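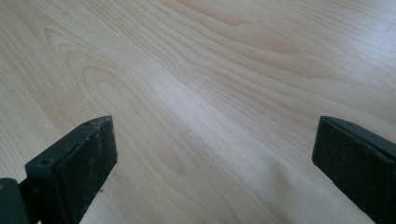 I went to the open day at Andska in April, together with my colleague Faizal Teoh. We both work for Nair, a small office that buys furniture for schools and training rooms, and we are usually sitting in front of catalogs. A catalog shows you a table in a size of a postage stamp. So when the invitation came, I said yes the same afternoon.

The building is in Dikdale, 18 minutes on foot from the train station if you do not take the wrong side of the canal. We took the wrong side of the canal. We arrived after the welcome speech, but there was still coffee, and a lady at the entrance gave us a paper map with the rooms numbered in the order of the visit.

## The long room

The first stop was the long room, where the boards are stored before they get cut. Our guide told us that they keep 545 boards on the racks in a normal month, and that the pale colors go out first. Schools want pale tables now. Ten years ago it was all dark brown or gray, and I remember well how every scratch was shining on those.

I asked how they decide which piece becomes a top and which one becomes a side panel. He said they look at the pattern. A quiet pattern with straight lines goes to the long tables, because two or three of them will stand in a row and should look like one family. The pieces with big loops and arches are kept for single tables. I had never thought about this in my job, and I have ordered a lot of tables.

## The room with the tables in use

For me the best part of the visit was the room where the finished tables are standing and you are allowed to touch everything. People were doing some handwork at one of them, so it was possible to see a top in use and not only under a showroom lamp.

I like to look at a surface from low down, with my chin almost on the wood. Faizal finds this embarrassing, but it is the only way to judge the finish. From above, a pale top looks the same everywhere. From the side, the daylight lies over it and you see how much it reflects. I would call these tops a little glossy — less than a varnished kitchen door, more than a matte desk. For a classroom with large windows I would maybe want less shine. For a room on the north side it would be very pleasant.
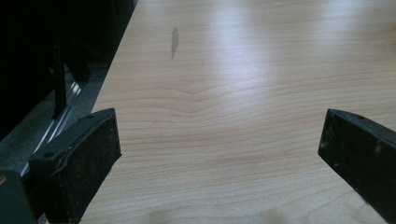 *Fine straight grain with one soft dip in the middle, and a small gray mark farther up.*

I was glad to find a mark like this one. In a showroom they wipe everything before you come, and then you learn nothing about how the color behaves in daily life. On a top so pale, a gray smudge of this size can be seen at once. I asked what they recommend for cleaning, and the guide said a soft cloth, warm water and a drop of dish soap, nothing with sand in it. He also said that a spot should be tried in a corner first. I wrote it down for our customers, who always ask and who always use the wrong thing.

We spoke also about price. The single table of the Tondix series, which was on the list in our map, starts at 91 dollars without delivery if you order in larger numbers. I will not compare it with other makers in this report, I want to ask for samples first.
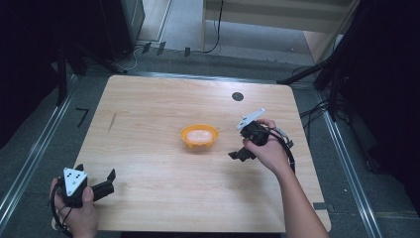
*One of the worktables, with a small orange bowl near the middle. The corners of the top are slightly rounded.*

The corners are what I came for, if I am strict with myself. We had complaints last year about sharp corners in a training room with narrow paths between the tables, and people were walking into them with the hip. A slightly rounded corner costs a bit more in the making, the guide said, but on a rectangular table you do not lose any useful space with it.

I also noticed how well the orange looks on this pale wood. With small things it is practical to have a strong color on a light surface, you find them quickly. Faizal made a note to ask our school customers if they would like bowls and trays in orange together with the tables. I think it is a good idea, but he must write the offer himself.

## Practical notes

- The open day is free, but you should register some weeks before.
- Take shoes with a closed toe. They check it at the entrance.
- The shop floor has 4,000 square meters and only one restroom, close to the long room.
- Lunch was soup and bread. The soup was finished early.
- Samples can be asked for at the desk near the exit, one small piece per color.

We left at half past three with two samples in my bag, one pale and one a bit darker. They are lying on my windowsill now, and I will look at them again in the evening light before we order.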